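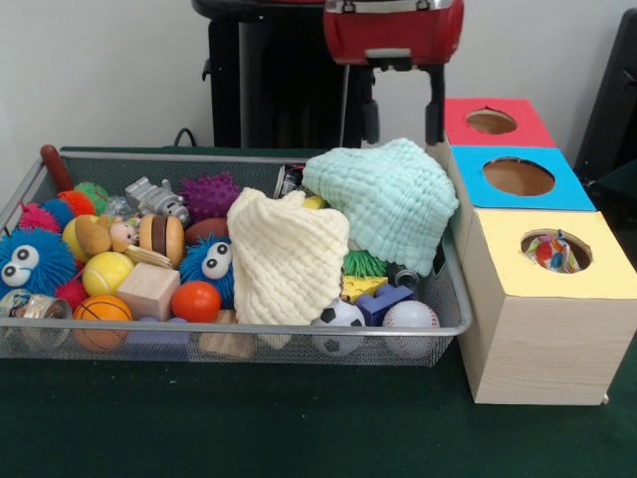 The wire basket. Toys, a few cans, two cloths over the top.

Idalina Caldeira
Thread on sorting out a mixed basket, as I've been doing a lot of it this December and people keep asking how I go about it.

Idalina Caldeira
The basket is the one thing I'd keep whatever else goes. Mesh all the way down, so you can see a bit of what's at the bottom from the front. I had solid plastic bins before this and the bottom layer of those was basically storage for things we'd already replaced.

Idalina Caldeira
Cloths come off first. They take up more room than anything else and they hide the small stuff. A waffle knit will also hang on to whatever it's touching, so lift it straight up and shake it over the basket. If you drag it sideways you'll be under the table looking for a block.

Idalina Caldeira
They go straight in the wash. I don't sniff them and decide. Cream and mint can go in the same load, I've never had the color move.

Idalina Caldeira
Cans and bottles next. Those go to recycling and the only question is whether they get rinsed first. Ours do. Check crushed ones for a sharp fold before you let a kid help with this part.

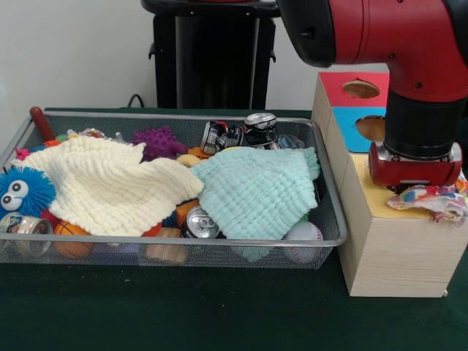
Idalina Caldeira
After that it's only toys, and I go by what they're made of. I used to sort by whose they were or what game they belonged to and it took all evening. Material tells you how to clean the thing, and cleaning is most of the job.

Idalina Caldeira
Wood: damp cloth, dry cloth, leave it out on a towel. Never the sink. The shape sorter lives on the table next to the basket while I'm working so its pieces can go right back in it. Other wooden blocks get their own pile.

Idalina Caldeira
Fuzzy balls and spiky balls: bowl of warm water, drop of dish soap, squeeze, rinse, squeeze again. The ones with the googly eyes get wiped by hand. I soaked one once and an eye came off, and I had to glue it back on with my daughter watching.

Idalina Caldeira
Tennis balls and the baseball don't get washed. Dry brush only. The baseball is leather as far as I know and I'm not going to test it.

Idalina Caldeira
Hard plastic is the easy pile. Play food, the little robot, anything without a battery door goes in the soapy bowl after the fuzzy ones come out. Check for a battery door first. I've learned to look twice.

Idalina Caldeira
Foam gets a wipe and that's all. It holds water for days and then it smells like a pond.

Idalina Caldeira
Someone asked about dividers. I tried the Sollby ones, the cardboard kind you fold yourself. They lasted 2 weeks. A round ball doesn't care about a divider, it just sits on top of it until it bends. I went back to one open basket.

Idalina Caldeira
Putting it back: heavy and flat at the bottom, balls in the middle, soft toys on top. Anything with a handle goes in at a back corner with the handle sticking out over the rim. You want it where you can grab it without digging.

Idalina Caldeira
Whole thing takes me 31 minutes if I don't stop to answer the phone, plus drying. I start at 7 in the evening and leave things out overnight.

Idalina Caldeira
Vesela Georgiev asked if I'd just get a second basket. I thought about it. There's room on the table, but I know it would be full by the end of the month and then I'd have two of these to do.

Idalina Caldeira
Also asked: no, I don't put toys away in rotation. I know it works for a lot of people. Ours remember exactly what's missing and want only that.

Idalina Caldeira
Next one of these will be the art drawer, once I've found a place for the dried-up markers that I keep being told still work.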